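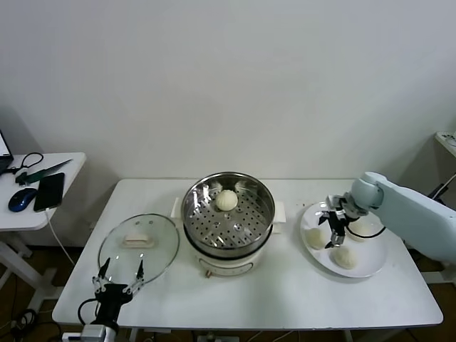
Khôi Dương
7/1/25

Bun reheating thread, as a few people asked. I buy mine frozen from Puvine and steam them on the electric pot.

Water goes in first. I fill to just under the basket and no higher. Too much and the bottoms turn to paste.

The basket floor is all small round holes, so I cut a square of parchment for each bun. Worku sells them precut, 104 to a pack. I cut my own.

Leave room between them. They swell, and two buns that touch will tear when you pull them apart.

13 minutes from frozen, lid on the whole time. I start the clock when I see steam — not when I turn the knob.

Turn it off and wait two minutes before you lift the lid. Lift it away from you. The pleats stay up better this way. I used to skip the wait in May and got a lot of wrinkled tops.

Move them to a plate one at a time. I use a wide spatula for the sticky ones.

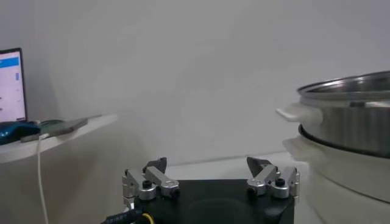 Can you put a second batch straight in after the first?
Check the water and top it up with hot from the kettle, then go ahead. Cold water adds several minutes.

When you're done, empty the pot once it has cooled and wipe it dry. Mine gets a white ring from our tap water. A spoon of vinegar takes it off.

Pork filling next week, if I get the recipe typed up.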